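24 September 2019

I woke up before the alarm and lay listening to the rain on the roof of the shed. The bus to Bustamante was late again, 11 minutes by the clock at the stop, and I stood with a woman who was carrying a very big cake box. We did not speak, but when the bus came she let me go up first.

The language class was about the past perfect. I understand the rule and still I am afraid of it. The teacher asked us to write what we had done before we came to this country, and I wrote half a page about my grandmother's plum trees. I had picked, I had washed, I had carried. She corrected only two places, and I was proud of this the whole way home.

After lunch I went to Lastutora to ask about the room. The rent is 452 a month and they want 1,325 at the beginning, with the deposit inside. I have a little more than 3,000 saved since June, so it is possible, but after that I must be careful with everything. The kitchen is small and the window looks at a wall. On the other hand it has morning light in the bedroom, and the stairs smell of soap, like in my aunt's building. 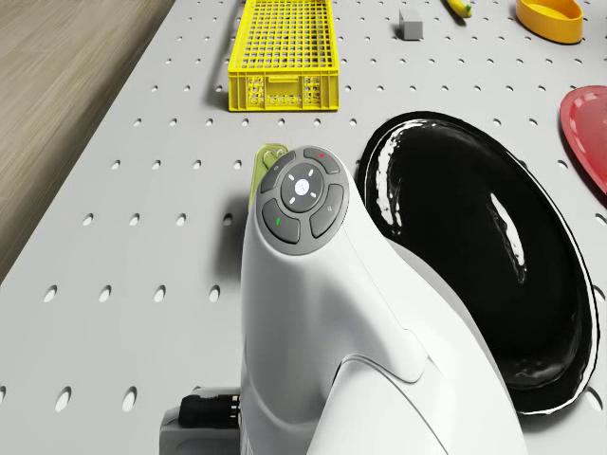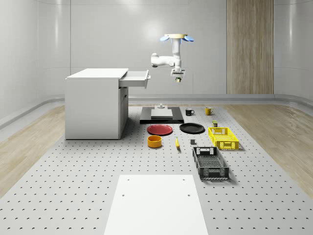 I could not decide, so I walked by the canal until my shoes were hurting. On the bridge I made two lists in my head, and both were too long. My mother says that a room is only a place for sleeping. I think she says it because she never had one alone. In the apartment where I grew up I slept behind a curtain, and I knew everybody's cough.

In the evening I made soup with the last carrots and bought bread at Fiden, the dark one with seeds. It was expensive and I ate half of it standing up. Then I wrote the email to Lastutora three times. The first one was too polite and the second one sounded angry. In the third I asked if I can see the room once more, later in the day, when the sun is on the other side.

I have not sent it yet - I will read it again tomorrow before breakfast. The rain has stopped. I must remember to buy stamps and to wash the blue sweater.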